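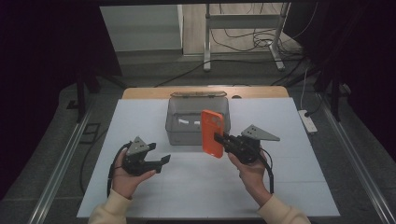

Gun-woo Tak maintains the trajectory pipeline at Fluvska, the Hulturton company whose handheld grippers are used to record manipulation data. His part of the work starts after the operator has put the grippers down.

Each session produces a pose stream per hand, a jaw-width signal and video. The streams run on separate clocks. "Most of what people call bad demonstrations are bad timestamps," Tak says. "If the jaw signal lags by 51 milliseconds, the policy learns to close late. It learns that very well."

His alignment tool, Nakenine, estimates the offset between streams and resamples everything to 200 Hz before training. An earlier version, Kong, assumed a fixed offset per device. It was retired in July, when a review of 600 episodes showed the offset drifting within single recordings.

Two-handed tasks are harder. Both trajectories have to share one reference, and an error of 5 millimeters between the hands can make a handover impossible to replay. Tak's team optimizes both paths together and rejects an episode if the residual stays above a threshold. "We used to smooth it. Smoothing makes the plot look better and hides the contact event – the one part you wanted."

The planner applies a second filter. A person can reach with a wrist angle that the target arm cannot hold, so every trajectory is checked against joint limits and self-collision. Failed segments are flagged and kept. "Someone may have a different arm next year," he says.

Asked what he would change first, Tak names the log format. "It has no version field. I wrote it, so I can complain about it." A replacement is in review – he expects the converter to take longer than the format.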